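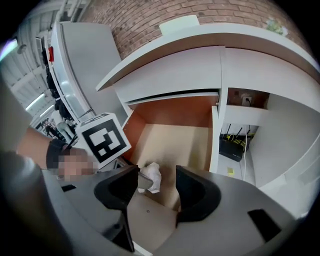

Flutitz Handheld Gripper
Chore demonstration tool for homes, front offices and shop floors

Overview
The Flutitz is a two-finger gripper carried and operated by hand. It is used to record how people carry out small chores, so that a robot arm fitted with the same fingers can be trained on them. Typical work includes clearing litter from shelves and cabinets, sorting small parts, wiping counters and returning items to their places.

What machines can do today
Customers often ask whether a robot can take over this work now. Our answer depends on the chore. In trials at our Berthorpe site, arms trained on Flutitz recordings cleared a known shelf of light waste reliably when the lighting and layout stayed the same. Results fell when the shelf was moved to another room. Crumpled paper remains difficult — it changes shape as it is gripped, and a thin item lying against it may be picked up as well or left behind. Open compartments near routers and loose cables call for particular care. Flutitz does not recommend unattended operation in such places.

On the shop floor, repeated tasks at a fixed bench are closer to daily use. Household chores, where every cabinet is different, still need a person nearby.

Recommended practice
Record each chore in at least 6 locations before training. Include failed attempts and mark them as such. Operators should rest after 20 minutes of continuous use.

Specifications
Fingers: 2, black, replaceable as a pair
Body: light gray, matte finish
Wrist strap: black, supplied
Tracking: printed marker cube, fitted at the factory
Session length: up to 39 minutes per charge

Compatible products
Prustiro arm mount
Liao bench stand (fixed height)

Ordering
The gripper is supplied with one strap and one spare pair of fingers. Arm mounts and stands are sold separately. Orders placed after noon are processed on the next working day. Berthorpe will be closed for inventory in December — repair requests received during the closure are handled in order of arrival.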